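Robot arms get their own bench at Jedley's crockery hire depot

Flatdale crockery hire firm Jedley has begun trialling a pair of robot arms at its depot on the Tondberg estate, in a move that is already altering how staff spend their shifts.

The arms are being taught to handle cups and mugs after washing, a job that until now has been done entirely by hand. Jedley hires out cups, plates and glassware for weddings, works canteens and village events, and everything that goes out comes back to be washed, checked and put away.

The trial began in August on a single bench set up away from the main wash line. Staff there practise the same few tasks with the arms again and again, using a mug rack, a tray and a small cabinet with a drawer.
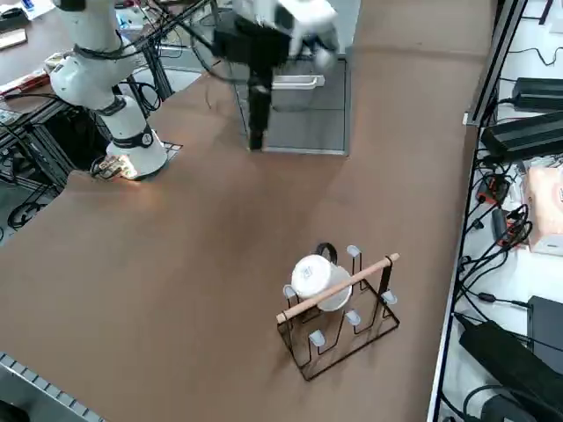
The mug rack on the trial bench at Jedley, with a white mug upside down on one of its pegs.

Operations manager Constanza Paredes said the firm had been looking at the unloading end of the wash room for a long time. "It's the job people ask to be moved off," she said. "You're standing in one place and doing the same turn of the wrist all day. We've had sore wrists and sore shoulders, and we've had good people leave over it."

Ms Paredes said no one would lose their job during the trial, and that the firm had put that in writing to all staff. She would not be drawn on what might happen after it ends. "I'm not going to promise something for five years' time that I can't see from here," she said.

The bench was put together with help from Manalo, an engineering firm in the next town, which also trains the people who run it. Four members of the wash room team have been taken off the line for part of each week to work with the arms. They set out the mugs, start each attempt, note what went wrong and put things back for the next one. They are paid a higher hourly rate while they do it.

Lovely Layug has worked in the wash room for nine years and was among the first to put her name down. She said the change had taken some getting used to.

"On the line you know at the end of the day what you've done, because it's there on the trolleys," she said. "On the bench you can spend a whole morning on a single mug. I found that hard for the first fortnight. Now I quite like it, and my hands don't ache when I get home."

She said her knowledge of the stock had been more use than she expected. Jedley's mugs come in several shapes and the handles vary, and the engineers had asked her to sort them by how awkward they are to pick up.

Others are less sure. Arnel Sison, who represents wash room staff in talks with the company, said members had been told about the trial only a week before the bench arrived.

"People came in and saw it being bolted together," he said. "That's not the way to do it, and we said so. The pay rate came out of that conversation, so it was worth having."

Mr Sison said he wanted a clear agreement on hours before any arms were moved on to the main line. He is also asking for the training to be open to evening staff, most of whom are part time and have not been offered a place.

Much of the bench work is concerned with putting away. The cups used in canteens are kept in drawers between hires, and the team is using a cabinet with a wooden drawer as a stand-in for the larger units in the store.
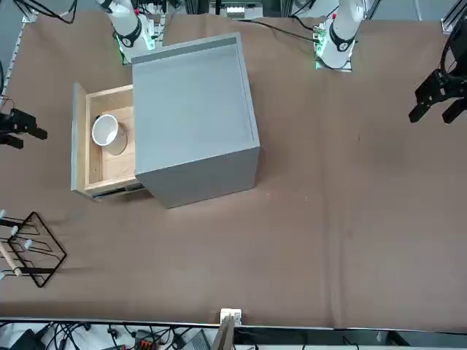 A white cup in the open drawer of the practice cabinet, with the two arms at the far side of the table.

Lorna Sebastian, the Manalo engineer who visits the depot each week, said drawers had given the team more trouble than pegs. A drawer that is not fully open leaves little room for the gripper, she said, and a cup that tips over has to be approached in a different way from one that is upright.

She said the arms were still much slower than a trained person. A busy Saturday return can bring some 900 mugs back to the depot, and she did not expect the bench to be handling that kind of load soon.

The company employs 40 people at the site. Ms Paredes said a decision on whether to extend the trial would follow a staff meeting on Mon 12 September, where the wash room team will present its own notes on the bench. Evening staff will be paid to attend.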